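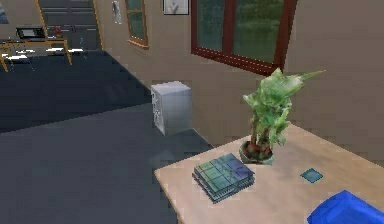
How Do You Teach a Robot to Tidy Up?

Robots for Curious Kids > Learning > Page 3
Words by Lenka Kolář

Think about how you learned to tie your shoes. Maybe someone sat next to you and did it slowly. Maybe they put their hands over yours and moved your fingers through the loops. You probably got it wrong a bunch of times, and then one morning your fingers just knew!

Robots can learn that way too. A person shows the robot what to do, and the robot's computer keeps a record of every move. Engineers call this a demonstration, which is a long word for "watch me do it."

Two ways to show a robot

The first way is by hand. You take hold of the robot's arm and gently push it where it needs to go, like helping a little kid hold a crayon. The arm has sensors in its joints (the bendy parts, like your elbow), and they remember each bend.

The second way is by remote control. The person holds a controller, and when their hand moves left, the robot's hand moves left. When they squeeze, the robot grabs. It's a lot like a video game, only slower, and you have to be very patient. The grown-up word for this is teleoperation. Say it out loud, it's fun: TELL-ee-op-er-AY-shun.

Practice rooms inside a computer

A beginner robot can be clumsy. It might knock over a plant, or squash something it was supposed to pick up. So a team called Plela does a lot of its teaching in rooms that exist only inside a computer. Every piece of furniture is made of computer graphics, and so is the robot. If a pretend pot gets knocked over, you press a button and it pops back up. No dirt on the carpet!

The team's pretend home is called Brunley. It has a table with books and a leafy plant on it, a red chair on a shiny metal base, a big TV on the wall, and plenty of small things to pick up and put somewhere else.

Morena Donati is one of the people who drives the robot around Brunley. Her favorite job is shelves.

"You have to go in low and straight," she says. "If I rush, I bump the shelf above, and then the robot learns to bump the shelf too!"

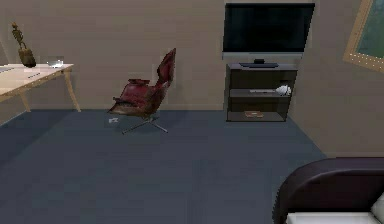 She's right about that. A robot learner copies what it is shown, wobbles and all. If Morena always stops to scratch her nose halfway through, the robot may learn to stop there as well. So after each try she watches the recording and decides whether to keep it.

Why so many tries?

For one job, like moving a book from the table to a shelf, the team records 200 demonstrations. That sounds like a lot of the same thing, but they aren't the same. In one the book is crooked. In another it's close to the edge, or the light is dimmer, or the robot starts from the other side of the room. With all those tries to learn from, the robot has a better chance when it meets a book in a spot it has never seen.

Mirko Marino, who checks the recordings, once went through 32 of them before lunch. He says the best ones are a bit boring — smooth, slow and no surprises.

Try it yourself: Be the robot

You need a friend, a spoon, a cup and a scarf.

1. Put the spoon and the cup on a table.
2. One of you is the robot. Tie the scarf loosely over the robot's eyes.
3. The other one is the teacher. Hold the robot's wrist and guide it to the spoon, then to the cup. Drop the spoon in.
4. Do it again 2 more times.
5. Now the robot tries alone, scarf still on.
6. Move the cup a little and let the robot have another go. What happened?

Words to know

Demonstration: showing how a job is done.
Sensor: a part that lets a robot feel, see or measure something.
Simulation: a pretend world made by a computer.
Teleoperation: moving a robot by remote control.

Next page: How does a robot know it's holding something?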